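Course handout 4: Case Furniture, Open and Closed Compartments
Instructor: Begoñe Paredes
Revised June 10, 2022

4.1 Scope

The previous handout treated the cabinet as a box under load. This one treats it as a set of compartments that someone has to reach into. Read it before the bench session and bring the dimension sheet from February.

4.2 Terms

A compartment is the volume enclosed by two sides, a top, a bottom and, in most cases, a back. An open compartment has no door. A closed compartment has a door, a drop flap or a drawer front. Mixed cases combine the two, and most of the faults we see in student drawings occur where one type meets the other.

Clear opening is the smallest width and height measured at the front edge, with the door in its fully open position. Do not take it from the outside of the case. On a case built from 18 mm board, the clear width is the outside width less 36 mm, and less again if the hinge or the door edge stands inside the opening.

Usable depth is measured from the front edge to the inner face of the back. A back panel set in a groove reduces it by the setback plus the panel thickness.

4.3 Fixings and pin holes

Screws that pass through a side into a fixed shelf carry the joint and should not be moved. Pin holes carry adjustable shelves only. Keep the two rows apart on the drawing and label them separately. In the Skirimard exercise, several drawings used one symbol for both, and the cut list could not be checked. 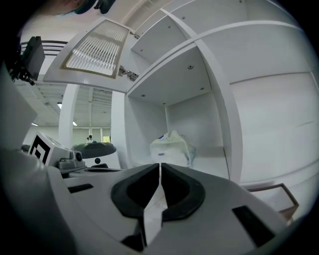
Figure 4.1. White shelving cabinet with ribbed glass door open; plastic bag in the lower open compartment.

4.4 Glazed doors

A framed door with fluted glass passes light and obscures outlines. The frame must carry the full weight of the glass, so the hinge side is drawn first and the panel second. Record the rib direction on the elevation. Vertical ribs are the default in this course. State the hinge type, the opening angle and the clearance to the next door or wall.

4.5 Contents

Soft items such as bags and folded cloth have no fixed outline. They spread toward the front edge and may catch a closing door. For planning, take the item at its largest resting width and add 50 mm at the front. Rigid items need the clear opening only. Thin plastic bags slide on smooth board, and Aguirre's notes on Lokel inserts describe a low front lip as a remedy. A lip reduces the clear height, which must then be corrected on the sheet.

4.6 Assignment

Choose a cabinet with at least one open and one closed compartment. Submit a front elevation and one vertical section, both at 1:10. Mark clear opening, usable depth, fixed shelves and pin rows. List the contents of each compartment as rigid or soft.

Work in pairs. Drawings go in the tray outside the Barrios workshop. Questions on hinge notation to Benito Aguirre.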